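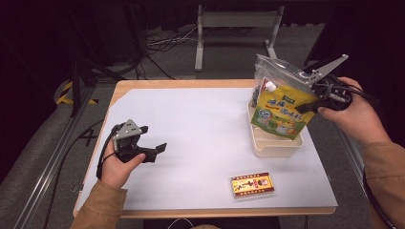 ## Re-stringing the practice harpsichord, part two

The lower register is done. I replaced the brass from the bottom F up to tenor C and left the iron above it alone. Kimie Ishida needs the instrument for the continuo part in March, so the pitch has to be stable well before then.

Notes for my own use:

- Old bass strings were overspun at the hitch pin. Three had cracked at the loop.
- New wire came from Ridetti, 42 strings in labeled coils. Two labels were swapped — check the gauge with a micrometer.
- Pull each string to a fourth below pitch, leave it overnight, then bring it up.
- Temperament is still sixth-comma meantone. Masanobu Kamata would like something closer to equal for the later repertoire. I would not.

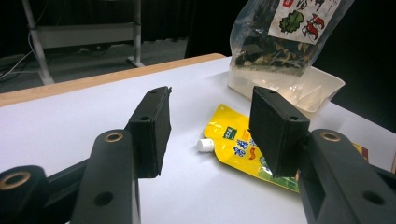
The jack rail was the slow part. Its felt had packed down on the bass side, and the jacks were rising too far before they stopped, which made repeated notes uneven. I fitted new felt and reset the end screws. The rail brackets still have some side play. A brass bushing in each bore, like the ones in the black links in the photo, would take it up, and I may try that over the summer. For now a paper shim holds well enough.

Voicing comes next. I plan to cut the plectra in the lower octave slightly longer and leave the upper octaves as they are. Kiyoshi Minami is lending me his knife and block until the concert.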